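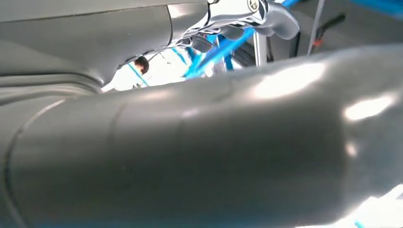
2 min read

Wrist camera view mostly blocked by the arm: move the camera or change the gripper?

Posted in Grippers and end effectors

We are comparing two end effectors for picking up large molded parts and setting them down inside taped squares on the floor. One is a metal gripper with dark finger pads. The other is a multi-finger hand. Both get the same parts and the same squares.

The problem is the small camera at the wrist. In the pose above, the gray arm segment takes up most of the image. The gripper only shows at the top, and the lights glare off the housing badly enough that auto exposure washes out the room behind it. The camera is a Cuvitz module on the stock bracket, 30 frames per second, controller is a Jimodley. Over 41 trials our detector lost the part 9 times, always with the elbow folded.

Is it worth making a new bracket, or should I drop the wrist view and use only the head camera? I would like the comparison to stay fair to both end effectors.

Uveck
Accepted

Do the bracket first. No gripper change will fix a view that is full of arm.

Log joint angles together with the images and find the elbow angle where the segment starts to cover the fingers. If your placing poses never need to fold past that angle, set a soft limit in the controller and leave the hardware alone. If they do, rotate the mount around the wrist axis and repeat the hand-eye calibration. The old one is no good after any change to the bracket.

Turn off auto exposure. Fix it on the part, under the lights you will run with, and let the background clip. Matte tape on the housing lowers the glare, but check that it does not rub at the seam.

For the comparison, keep the head camera on in both cases and score placement from that view only. It covers the squares and the hand together. With a large curved shell held by its lower edge, you can judge the tilt of the part against the tape, something a wrist view at that distance will not give you.

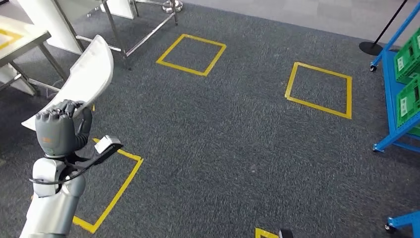
Two more checks before you run the next batch

Cable loop at the wrist: turn the joint through its full range by hand, power off, and see that the loop neither pulls tight nor catches. Grasp point: use the same one for both end effectors, or report them separately. A shell held at one end loads the wrist more than one held near the middle.

Devadiga

just use the head camera. we had ours set to 400 mm minimum focus and it was fine

Uveck

Focus distance was not the issue here, but note that the head view loses the far side of the part once the fingers close on it. Keep both streams if the bandwidth allows.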